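Counter Display Stands: Common Questions

Which way round does the tiered stand go?
Lowest step toward the customer, highest step at the back.

What fits in it?
Candy bars, small cartons and cookie boxes. Anything taller than the lip by a lot will tip forward.

Can I mix products on one step?
Yes, but most shops keep one kind per step. It makes restocking faster.

How do I clean the acrylic?
Use warm water, dish soap and a soft cloth. No glass cleaner.

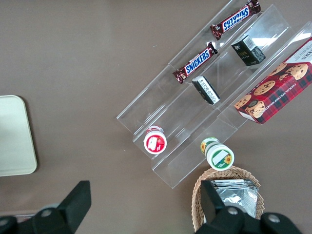

Three-step clear stand with Snickers bars in one trough and small black boxes in the next.

Do you sell single stands?
Yes, from the Mottram store. Orders of 15 or more ship from Hurnmont.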